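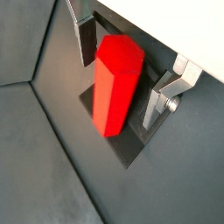 Chapter 6
What the Arm Doesn't Come With

I bought my first robot arm the way a lot of people buy a boat. I'd looked at the price for months, I finally had the money, and I gave no thought at all to where I was going to park it. The arm arrived at our shop in Tristthorpe in August, and it sat on a pallet until we could afford the stuff that goes around it (fingers, fixtures, a stand, an enclosure, wiring, and a whole lot of hours).

So this chapter is about all that other stuff, and how to get it into your budget before you sign anything.

Take something as plain as picking up a red six-sided block from a square black base plate. You need a gripper that opens wide enough to get a finger down each side of the block. You need to decide what goes on those fingers, bare metal or a pad, and whether both get the same thing. You need a plate that puts the block where the program thinks it is. Every one of those is a line on somebody's invoice, and I can tell you from experience that "we'll make it in-house" is a line too!

Jae-in Byun, who taught me most of what I know about purchasing, made me keep a worksheet with two columns. On the left went what the vendor quoted. On the right went what we had to spend before the thing made a single good part. On our Bautista cell the right-hand column ran roughly $4000 past the left, and that was a small job with one part and one shift.

6.1 Start with the part

Before you open a catalog, put the part on your desk and write down its size, its weight, which faces can be touched, and how it sits when it's waiting to be picked. A tall, narrow part can be gripped low or high, and you may want different fingers for each. Then write down the next part you expect to run, even if it's only a rumor from sales. I skipped that step on the Birnier project and paid for a second set of fingers within 10 weeks.

Keep that page. We'll use it in Section 6.2, where we price the fingers and the fixture together, and again at the end of the chapter when you fill in your own two columns.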